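Thread on what we learned this summer at Motetti about teaching two-arm tasks from handheld gripper demos. The short version: where the head camera looks matters more than we expected.
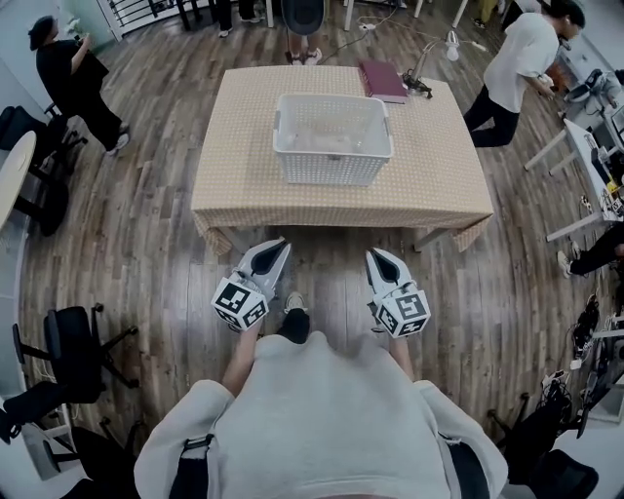 Handheld grippers with marker cubes, open in front of the basket table. View from the head camera.

1/ The question: if a policy learns only from people holding grippers, how much does the overhead view add to the wrist views? We trained it both ways, same demos, same task.

2/ The task, which we call Jorano, is lifting a basket with both hands and setting it down on a marked spot. Sounds easy. The two sides have to leave the table together or the basket tips.

3/ Data: 3000 demos from 6 people. The marker cubes give us the pose of each gripper, so there's no robot in the loop until test time.

4/ Test: 52 trials per policy on our Lightfoot arms, with basket positions fixed in advance and shared between policies.

5/ Wrist views only: most failures came before contact. One gripper would reach the rim and the other would stop short - it had no view of its partner.

6/ With the head view added, those early misses mostly went away. What was left was slipping during the lift, and the extra camera did nothing for that.

7/ Cost: the head view moves whenever the person moves. We had to throw out demos where a marker cube left the view for more than 2 seconds.

8/ We haven't tried other baskets or a bare table yet. The group at Wostton is repeating the test on their own arms in July with our code. I'll post their numbers under this thread, good or bad.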